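# Chapter 4. Colored Cloth for the House

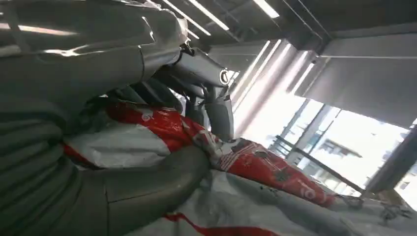 Amber Blackburn, after reading the first version of this chapter, objected that we begin with red and white as if these two colors were simple. To her mind red is the most difficult color in the whole history of household cloth, and white is the second most difficult, and a student who starts with them has to learn the hard things first. We have kept the order all the same. The difficulties of red and white contain almost every question that we will need in the later chapters, and brown or gray would teach us much less.

In Chapter 3 we followed the thread as far as the loom. We now ask what happens when threads of two colors are used in one piece of cloth, and why families in so many regions chose such cloth for the table, the bed and the kitchen. The chapter has four parts. The first is about white, the second about red, the third about the ways of putting them together, and the fourth about washing, which decides how long all the rest will last.

## 4.1 White is also a color that must be made

Linen that comes from the loom is not white. It has the color of the plant and of the water in which the plant was softened, usually something between yellow and gray. Cotton begins lighter, but it also needs work before a buyer will call it white.

For a long time this work was done outdoors. The cloth was boiled with ash, rinsed, and laid out on grass, where it stayed in the sun and was kept damp. Then the steps were repeated. A fine linen could stay for many weeks on the field, and the field had to be guarded, for cloth on the grass is easy to steal.

The account books of Druterach, a small town which we will meet again in this chapter, show how much land was needed. In one summer the bleacher received 1425 pieces of linen and returned 913 of them before the autumn rain. The others had to wait. Some were sold as they were, at a lower price, under the name "half-white." The word remained in the local speech long after the field was gone, and it was used also for a person who had not quite finished learning a trade.

We should notice two things. First, white was expensive in time, even where the material was cheap. Second, there were several whites, and each had its own price. When an old inventory lists "white sheets," the reader cannot know from this word alone what the sheets looked like.

## 4.2 The trouble with red

A dye must do two separate tasks. It must color the thread, and it must stay there. Many plants and even kitchen scraps can do the first task quite well. Few can do the second.

Most of the old household reds came from the root of madder. The root alone gives cotton and linen a weak color that leaves in the wash. To hold it, the dyer first treated the thread with a mineral salt, most often alum. Such a substance is called a **mordant**. The mordant joins itself to the fiber, the dye joins itself to the mordant, and the three together can survive hot water. The same root gives an orange red, a brick red or almost a purple, depending on the mordant, the heat and the water of the place.

Wool accepts madder with little trouble. Cotton and linen do not, and a strong red on cotton needed a long process with oil, alum and many rinsings. Dyers who knew this process guarded it. The dye house at Gremberg divided the work among its rooms so that a worker in one room did not see what was added in the next. It is a good example of how a trade secret can be kept in a building — the walls did part of the work that today is done by a contract.

In the nineteenth century chemists learned to make the main coloring substance of madder without the plant. The price of red fell, and the fields of madder were given to other crops. Red cloth, which had once been used for a narrow border or a row of letters, could now be used for half of a tablecloth.

## 4.3 Putting two colors together

There are three common ways to obtain red and white in one cloth. The student should learn to tell them apart, and for this it is best to have a real piece in the hands.

**Woven patterns.** The threads are dyed before weaving. If the red threads run only along the length, we get stripes. If they run both ways, we get checks, and where a red thread crosses a white one the eye sees pink, although there is no pink thread in the cloth. The back is usually as clear as the face.

**Printed patterns.** The cloth is woven white and the color is put on afterward, by block, plate or roller. The back is often paler than the face. Printing permits flowers and curved lines that would be slow and costly on a simple loom.

**Stitched patterns.** The cloth is white and the red is added with a needle. This is the oldest use of red in many houses, for even a poor family could buy a little good red thread. Initials, a number and sometimes a small crown or bird were stitched in a corner, so that each piece came back to the right owner after a common wash.

The pattern books of the Whitlock mill contain 558 designs in red and white. More than half are checks and stripes, and the differences between them are often only a few threads. To a modern reader this may look like a lack of imagination. But the buyer of such cloth wanted to replace one worn napkin with a new one of the same kind, and a mill that changed its checks too freely would lose her.

## 4.4 Washing, and what remains

The last part of the chapter takes us to the washhouse. In Storklow the large wash was done in spring and again in January, if the stream was open, and between these two times the dirty linen was stored dry in the attic. A household therefore needed a great quantity of cloth. An inventory which lists many more sheets than beds does not prove that the family was rich. It may only tell us how seldom they washed.

Red and white were washed apart when the red was new. A careful housekeeper first tested a corner in warm water with a little vinegar, pressed it against an old white rag, and looked at the rag. A bad red would spoil everything in the tub, and the result could not be reversed by any means she had.

### Words to know before you continue

- **Bleaching field:** open grass on which cloth was laid to become white.
- **Mordant:** a substance that binds a dye to the fiber.
- **Fast color:** a color that does not leave the cloth in washing or in light.
- **Yarn-dyed:** made from threads that were colored before weaving.

### Preparation

Bring to class one piece of household cloth with at least two colors. It may be old or new, and it may have holes. Spend 10 minutes with it before you read Section 4.1 in full. Look at the back, at the hem, and at one cut edge if there is one, and write down which of the three ways was used. Keep this note, for you will need it again when we come to damask in Chapter 5.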